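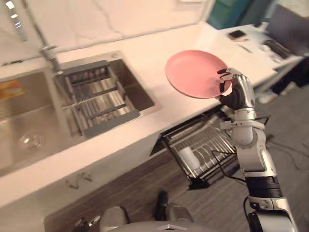

Double-basin sink with a slatted drainer rack in the smaller basin.

Stondell Liquid Descaler: Product Review
Household Products Section, Cemia Consumer Review

Overall rating: 4 out of 5

Hard water leaves a chalky deposit on almost every surface it touches. In homes without a softener, the deposit builds up on drains, taps, shower heads and the inside of kettles, and ordinary dish soap does little to remove it. Stondell Liquid Descaler is sold as a single product for all of these jobs. The section tested it over one winter, beginning in November, alongside two competing products: Stellow Powder and Yimer Citric Gel.

Packaging and instructions

The product comes in a 600 milliliter bottle with a child-resistant cap. The cap also serves as the measuring cup, and its fill lines are raised and easy to read. The pouring lip drips a little after each use, and the bottle should be wiped before it is put away. Directions are printed on the back in a type size that most adults will be able to read without difficulty. They state the correct amount for each job and list the surfaces on which the product must not be used. Marble, limestone and other natural stones that react to acid are on that list, and readers with such surfaces near a sink should take the warning seriously. A splash left for a few minutes can dull a polished finish for good.

Performance on kettles

Kettles were the strongest result. One capful in a full kettle of cold water, left to stand and then brought to a boil, cleared a moderate layer of scale in a single treatment. Heavier scale needed a second treatment. Stellow Powder did the same work but left fine grains at the bottom that called for several rinses. Yimer Citric Gel is not intended for kettles and was left out of this part of the review.

Performance on taps and drains

Results on metal fittings were good. The liquid was applied with a cloth, left in place for the time given on the label, and rinsed off with warm water. White rings at the base of the taps came away with light rubbing. The liquid runs quickly off upright surfaces, however, and here the Yimer gel has a clear advantage, as it clings to the spout long enough to work. Reviewers who wrapped the cloth around the tap obtained results close to those of the gel, at the cost of more product.

On strainers and drains, the liquid loosened scale in the small openings but did not remove grease. The label makes no claim that it will. Households with greasy drains should wash them with hot soapy water first.

Performance on shower heads

Removable shower heads were soaked in a bowl of diluted descaler. Spray patterns improved in every case, although one older head had to be soaked overnight. Fixed heads are harder to treat with a thin liquid, and the section does not recommend Stondell for that purpose.

Odor and safety

The smell is mild and sharp, similar to vinegar, and clears with an open window. Gloves are advised. The product must never be mixed with bleach or with any cleaner that contains it.

Reader survey

The section received 137 replies to its survey of readers who use a descaler at home. The most common complaint concerned bottles that leak in storage - a fault the section did not find in the Stondell bottle when the cap was fully closed.

Recommendation

Stondell Liquid Descaler is recommended for kettles, removable shower heads and general work on metal fittings. Households that mainly need to treat upright taps may prefer Yimer Citric Gel. Stellow Powder remains a sound choice for those who have room to store it and do not mind the extra rinsing.

Reprints of this review may be requested under reference number 3536.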